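Ullari Cleaning Cloths – Frequently Asked Questions

How do I wash the cloths before first use?
Wash them alone in warm water, 30 degrees is enough. The colour can run a little in the first wash. Please do not use fabric softener, it makes the cloth less absorbent.

Should I fold or roll them?
Both are fine. We prefer to roll, as a rolled cloth takes less room in a drawer and has no hard creases. Lay it flat, fold it once along the long side and roll from the short end – not too tight. 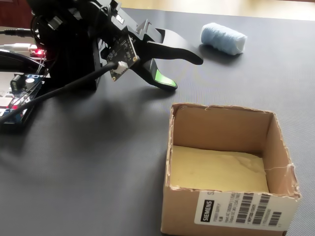 If the roll opens by itself, the cloth is probably still a bit damp. Let it dry completely and roll it again.

Which colours can I order?
Light blue, grey and white. The light blue has item number 534.

Can I use them on a desk mat?
Yes. Wipe a textured mat in one direction with a slightly damp cloth, then let it dry before you put your things back.

My parcel is missing a cloth. What should I do?
Write to Glória Salgado at our Telholm office with your order number, and she will send the missing one. It is not necessary to return the others.

Last updated: Tuesday, September 4, 2018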